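4.2 Plates, wells and the question of "proper" portions

Much of the writing on tableware and appetite starts from a claim we find hard to accept as it stands: that people eat less from a smaller plate. The studies usually cited measure the full width of the plate, rim to rim, and then treat that figure as if all of it were available for food. Anyone who has served a stew on a wide-rimmed plate knows otherwise. The rim stays mostly bare, and the food sits in the well. Two plates of the same width can hold quite different meals.

Ulloa's earlier household survey went some way towards fixing this by asking people to measure the well as well as the plate. We used the survey with caution. Of the 2,000 forms sent out, many came back with a single measurement, and a good number of those gave no hint of which part had been measured. Mofokeng went back through 300 of the fuller returns and found that people did not agree on where the well began. Some took it from the inside of the rim. Others took it from the point where the slope ends and the flat floor starts. On a plate with a gentle slope the gap between those two readings can be large enough to swallow the effect that the portion studies claim to have found.

It may be objected that this is fussing over crockery. We do not think so. If a guide tells a family to "fill half the plate" with vegetables, the family has to decide what the plate is, and the plate itself does not always help. Figure 3 shows the sort of plate we have in mind.

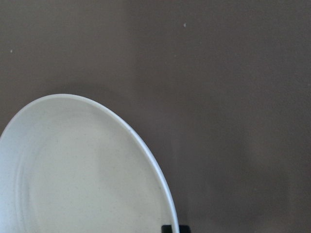
Vurnach, 10/11/2021

Figure 3. Part of a white round plate with a raised rim. The edge of the shallow well shows as a soft, slightly darker ring inside the rim, clearest on the left and fainter towards the upper right.

The ring in Figure 3 is a case in point. Where the light flattens it, a person looking for the edge of the well has little to go on, and we would not blame them for measuring from the rim instead. The rim, by contrast, is easy to find. It is brighter than the rest of the plate, and the dark shadow along its right-hand side sets it off from the tabletop. We suspect that a good share of the single measurements in the survey are rim measurements for no deeper reason than this.

There is a second difficulty, to do with colour. The Feredier report argues that pale food on a pale plate is served more freely, on the grounds that the server cannot judge the amount. The report treats "white" as one thing. The plate in Figure 3 would be called white by most people, yet it is a matte off-white, creamy in the middle and faintly grey in the shaded parts, with tiny darker speckles. Whether rice or mashed potato stands out on such a surface in the same way as on a bright glossy one is not something the report tested – nor, to be fair, is it something we can settle with our own data.

We did try. In September we asked 11 people at the Chaudhry kitchen to serve themselves rice on matte and glossy plates of equal width. The servings varied more from person to person than from plate to plate, and one server changed spoons halfway through. We report the trial for the sake of completeness and draw nothing from it. A larger trial is planned at Trosuver, with the spoon held constant.

For the rest of this paper, then, "plate width" means rim to rim and "well width" means the flat floor only, leaving out the slope. Where a source does not say which it measured, we have left it out of the comparison in Section 5, even where its result would have helped our case.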